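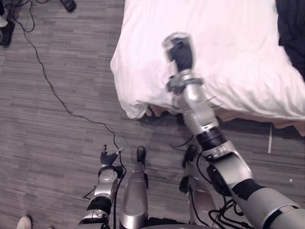
How to Straighten a White Sheet and Tuck the Corners

5 minute read

Most beds look untidy because of the sheet underneath, and no comforter will hide that for long. A flat sheet used as a bottom sheet works fine if the corners are folded properly. The method is the same for any mattress that you can walk around on at least two sides. Once you have the hang of it, one bed takes less than 15 minutes, including the time it takes to pull off the old bedding.

What you need

A flat sheet large enough to hang over all sides of the mattress. Check the drop before you start: you want 14 inches of fabric past the mattress edge on each long side. With less than that, the tuck will pull out during the night.

Step 1: Clear the bed

Take off pillows, blankets and anything else on top. If the old sheet is staying on, untuck it all the way around. Trying to fix one bunched corner while the other three are still tucked usually moves the wrinkles to the middle.

Step 2: Center the sheet

Shake the sheet out over the mattress and let it land with the wide hem at the head. Look for the center crease if the sheet was folded in a drawer. Line it up with the middle of the headboard, then go to the foot and line up the other end.

Step 3: Smooth from the middle out

Lay your palm flat in the middle of the bed and push toward the edge. Go to the other side and do the same. Leave the overhang loose for now. Folds that hang over the side will be taken up in the tuck, so spend your time on the top surface.

Step 4: Tuck the head

Lift the mattress slightly with one hand and push the sheet under with the other, palm down. Don't tuck the sides yet.

Step 5: Fold the corner

Stand beside the corner. Pick up the side edge of the sheet 14 inches from the head and raise it onto the mattress so it makes a triangle. Tuck in whatever is still hanging below. Bring the triangle back down, pull it snug, and tuck that in too. Repeat on the other side, then do the foot the same way.

Step 6: Tuck the sides

Work from head to foot on each side, keeping light tension on the fabric.

If the corner keeps slipping

Pull the bed 2 feet away from the wall and try again. A corner done by feel in a tight gap rarely holds. A very slick sheet may also need a cotton mattress pad under it.

Written by Nesma Chraibi

Filed under: Bedroom, Bedding and Linens

Related how-tos
Folding a Fitted Sheet So It Stays Flat
How Often to Wash a Mattress Pad
Getting Creases Out Without an Iron
Vacuuming Under a Low Bed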